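Tipps aus der Werkstattküche: Schubladen, die auch der Greifarm aufbekommt

Seit Mai arbeiten bei uns an der Theke Roboterarme mit, und ich sag's euch, ich räume seitdem völlig anders ein! Früher hab ich alles reingestopft, bis nichts mehr ging — jetzt bleibt die vordere Schublade frei, und jedes Teil hat seinen festen Platz. 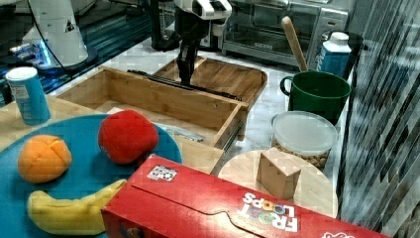

Team Küche & Werkstatt, Brukeritz

Was sich bewährt hat: Holzschubladen alle 4 Wochen an den Schienen sauber wischen (trockener Pinsel, kein Öl!). Papierschnipsel gleich rausfischen. Kochlöffel mit dem Stiel nach oben in einen Becher, Nüsse in eine klare Dose mit Deckel.

Und wir? Weniger Bücken, dafür mehr Aufpassen und Nachstellen. Daran musste ich mich erst gewöhnen — die Spätschicht übrigens auch.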